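Floklow Tabletop-to-Drawer Put-Away Set

README, second release
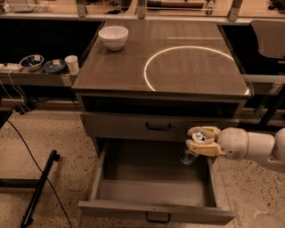 Floklow is a collection of short recordings about putting small household things away in a drawer cabinet. It covers bowls, cups, bottles and other items that tend to end up on a tabletop. The recordings were made at the Roramholm site and sorted and labeled by Trernatero.

What is in it

There are 143 recordings in this release. Each one covers one put-away task from start to finish. Most are short, and none runs over 300 seconds. Recordings that stopped before the task was finished are kept in a separate folder called partial.

Furniture

The main piece is a gray cabinet with a flat top, an open compartment under the top, and drawers below that. We call these parts top, shelf, upper drawer and lower drawer in the labels. The drawers have dark pull handles. A long counter stands to the left of the cabinet and is lower than the cabinet top. It is labeled side counter.

The counter was not cleared between tasks. Bowls, cups and cables on it should be treated as part of the room unless the task text names them.

Objects

Objects are labeled by type and main color, such as "bowl, white" or "bottle, small, translucent". We did not record brand or volume. A paper cup and a ceramic cup are separate types. A dish shallow enough to be either a plate or a bowl is labeled dish.

Tasks

Put a bottle in the lower drawer
Put a bottle on the shelf
Move a bowl from the top to the shelf
Open a drawer, put one item in, close it
Take one item out of a drawer and leave it on the top

Of the full set, 82 recordings use the lower drawer. In 65 of those the drawer is already open when the recording begins. The start state is given in the field drawer_start, with the values open, closed or ajar.

Labels

Each recording has a task line, a list of objects, a start place and an end place for the item that moves, and a result. The result is done, partial or dropped. If a bottle ends up lying on its side in the drawer, the result is still done. We changed this from the first release, where it counted as partial.

Known problems

The shelf is dark and small items at the back are hard to make out. Glare on the cabinet top can hide the seams. Some older labels say "cabinet" where they should say "shelf". These are being fixed in the Palma branch, so check there before reporting one.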